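Last updated 15/08/2019. If you have an older copy of this file, please swap it for this one, as the split tables changed in January and the old counts are wrong.

# Utalbridge Chores

Hello, and thank you for taking an interest in our recordings! Utalbridge Chores is a collection of two-armed robot attempts at ordinary household jobs, put together because we kept being asked (by friends, by relatives, once by a man delivering a sofa) whether machines can do the housework yet. The short answer is "a bit of it, slowly", and the longer answer is what you'll find in the folders.

## What's in it

There are 2,449 recorded attempts in this release. Each one has the head view, the joint positions for both arms, the gripper openings, and a plain text note from whoever was supervising that day. The notes vary a good deal. Some are a single word and some go on for a paragraph about a sock.

| Folder | Job | Attempts |
|---|---|---|
| `laundry_load` | Basket into washing machine | 446 |
| `laundry_unload` | Washing machine into basket | 331 |
| `table_clear` | Plates and cups to a tray | 207 |
| `mixed` | Everything else, including tidying and wiping | 1,465 |

The `mixed` folder is a muddle, I'm afraid. We would like to sort it properly before the next release, and if you fancy helping, do get in touch through the issues page.

## How the attempts were made

Most were driven by a person using the Jetberg hand controllers, and the rest were run by Trident, our own control program, with a person standing by to stop it. The field `driver` tells you which (`hand` or `trident`). Please don't lump the two together when you report results, since a person at the controls can rescue a bad grasp in ways that Trident can't yet manage.

An attempt counts as done only if the job was finished without anybody touching the objects. We did argue over this! A towel hanging half out of the drum is marked `partial`, and so is a load where everything went in but the door was left open.

## Can it do the washing, then?

Loading is the job people ask about most, and it's a lovely one for showing where the trouble lies. Picking something up out of a basket is fairly well behaved when the thing is thick and keeps its shape. Soft toys are kind to a gripper in that way, while a thin cotton sheet will slither off or bring half the basket along with it.

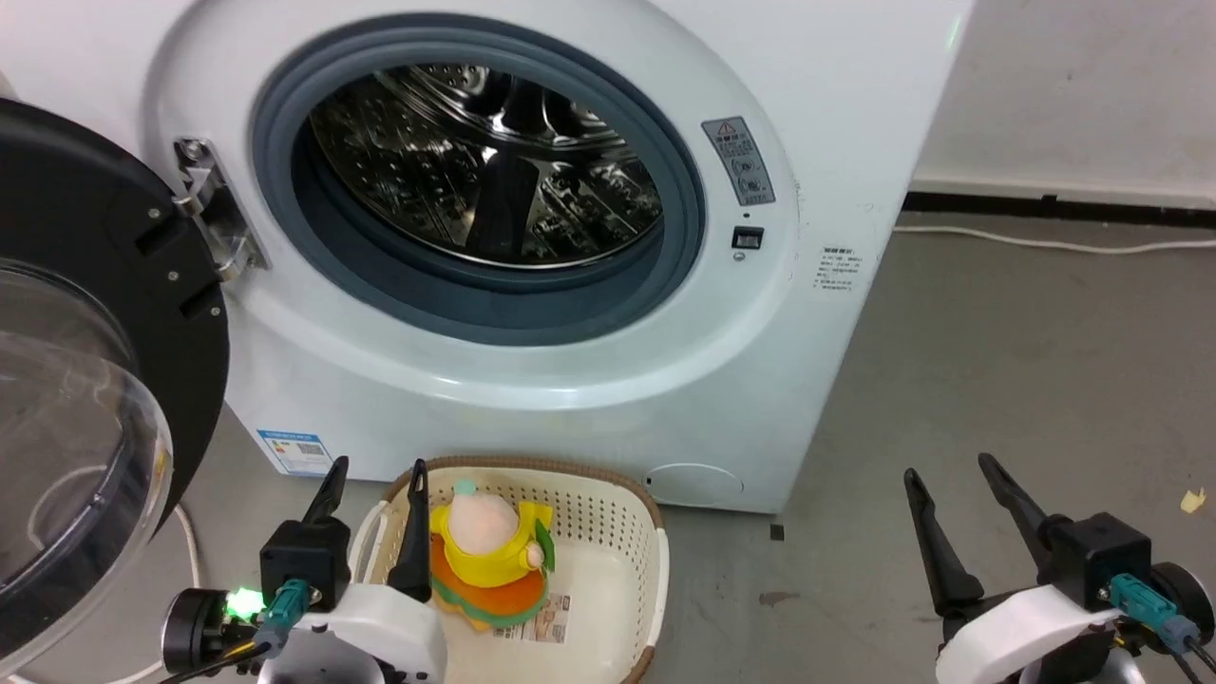 Getting through the opening is the other half of it. The rubber seal likes to catch on fingers and fabric alike, and a polished drum throws back so much light that depth readings inside it are poor. We've left those readings as they came, gaps and all, so you may want to mask them before training.

Doors are harder again. Trident can push one shut on a good day, but we don't yet trust it to find the catch and pull one open, so `door_start` is set to `open` throughout `laundry_load`. Measuring detergent and choosing a programme aren't attempted anywhere.

## Getting started

Run `mahmoud fetch chores`, then `mahmoud check chores` to make sure nothing was lost on the way. Mahmoud is our small download tool and lives in its own repository. It can be slow to begin, so give it a minute before you decide it has got stuck.

## Known problems

- Left and right gripper columns are swapped in a handful of the early `table_clear` files. Look for `swap: true` in the notes.
- Timestamps in `mixed` sometimes jump backwards when a recording was paused.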